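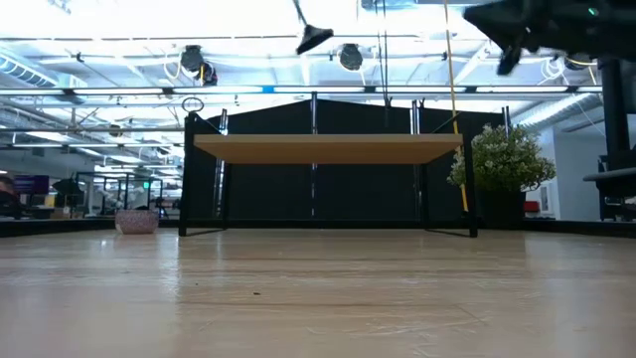
Vinegar keeps well, but it does not keep unchanged, and most of the questions sent to this newsletter since the last issue concern storage. The points that matter are light, air and temperature, in that order for a wine vinegar and in a different order for a raw cider vinegar. A low wood shelf in a black metal stand, with open sides, is enough for a household supply, provided it is kept out of direct sun. Closed cupboards over a stove are worse than an open shelf in a cool room. Heat drives off the lighter aroma compounds first, and the acid that remains tastes sharper even though its measured strength has barely moved.

Strength is stated on the label as percent acidity, meaning grams of acetic acid per 100 milliliters. Table vinegars are commonly sold at five or six percent. For pickling, use nothing below five. A vinegar diluted for salad dressing should be mixed at the time of use; once water is added, the mixture is less stable and may grow a film on the surface.

That film is usually the "mother," a mat of cellulose formed by acetic acid bacteria. It is harmless and can be strained out through a paper filter. Dry, fuzzy or colored growth is mold, and the contents should be thrown away.

Firouzeh Vahidi ran a small storage comparison for members at the Sturndale store. She put up Sayce cider vinegar in 735 milliliter bottles, kept 2 bottles in a dark pantry and 2 on a window ledge, and tasted all of them after 70 days. The pantry bottles were close to the starting sample. The ledge bottles had turned noticeably browner and had lost most of their apple smell. Titration showed no useful difference in acidity between the pairs.

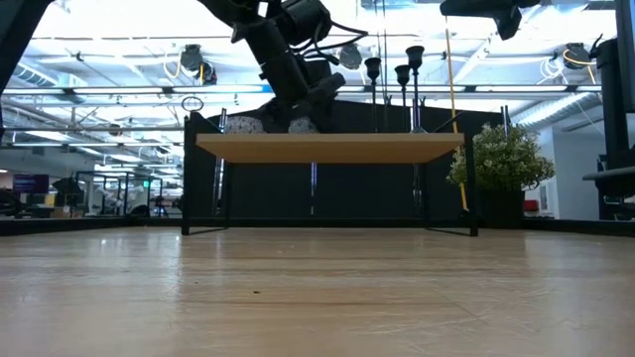 The result applies to clear glass only. Amber glass was not tested, and Gwenllian Trevor has asked that it be included next time, along with a red wine vinegar. The next set will be put up in December.

On closures: plain metal caps corrode from the inside and should be replaced with plastic or with lined caps. Cork is acceptable if the bottle stands upright. Pour spouts let in air and fruit flies, so fit them only to the bottle in current use.

Members who want to send samples for titration should supply 50 milliliters in a clean, labeled glass jar and mark it for Efraín Cuadros. State the type of vinegar and the date it was opened.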